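Filling the Last Gap

I have a ring binder on my desk that has been one card short since I was eleven. The set is Clumlow's second football series, 68 cards, sold in packets of five with a stick of gum that could have been used to tile a bathroom. Number 41 is missing. It has always been missing. There is a neat empty pocket where he should be, with 40 on one side and 42 on the other, both looking slightly awkward about it.

Number 41 was Norbert Jakab, a left back who played most of one season, scored once (deflected) and then went home to run a garage. He was not a star, and the card was not meant to be rare. The packing at Clumlow was done by hand in those days and the story among collectors is that a box of 41s got left under a bench. I have heard three other versions, one of them involving a flood, and I believe whichever one I heard last.

As a boy I spent my dinner money on it. I worked out that I must have bought 700 cards from the newsagent by the station, which gave me eleven copies of the goalkeeper and a jaw like a boxer's. I swapped at school, I swapped at Cubs, and I once swapped a perfectly good penknife for a card that turned out to be number 47 with a thumb over it.

Then I grew up, or did what passes for it, and the binder went into my mother's loft for a couple of decades. It came down again when she moved, along with a fondue set and my swimming certificates. I opened it on the landing, saw the gap, and was cross all over again.

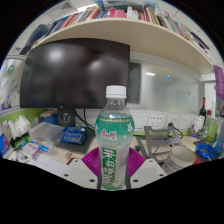
So I started looking properly. The Trorholm fair is the obvious place, held every December in a sports hall with the heating turned off. I went four years running. You get to know the dealers by their gloves. One of them had a 41 a couple of years back, in a plastic case, with a crease across the forehead deep enough to lose a coin in, and he wanted more for it than I paid for my first car. I said I would walk round and think. By the time I had thought, it had gone.

The internet ought to have made all this easier. Clolia, the listing site everyone uses, currently has 2,153 Clumlow cards for sale, and I can tell you that 1,896 of them are goalkeepers. That second figure is not true but it is how it feels at midnight. I have an alert set up for Jakab. Mostly it sends me garage equipment.

What changed things was a letter. I'd written a small grumble for the Tran newsletter (circulation modest, staples optional) about unfinished sets, and a reader called Takeshi Kubo got in touch to say he had two 41s and needed a 12. I have six 12s. I have had six 12s since I was in short trousers and have never met anybody who wanted one.

We wrote back and forth for a fortnight, very politely, like two people trying to go through the same door. He sent scans of both sides. I sent scans of both sides. He asked whether mine smelled of gum, and I had to go and check, and it did – faintly, and not in a way I'd recommend. He said that was a point in its favour.

His card is in the post. Mine went off the same morning between two bits of cereal box, signed for, with the woman at the counter asking whether it was anything valuable. I said it was a goalkeeper's understudy from a set with terrible printing, and she gave me the cheapest sticker.

I've cleaned the pocket out in readiness with a cotton bud. My wife has asked what I will do with myself once it's filled, and I have pointed out that Clumlow did a third series, and that I only have nine of those.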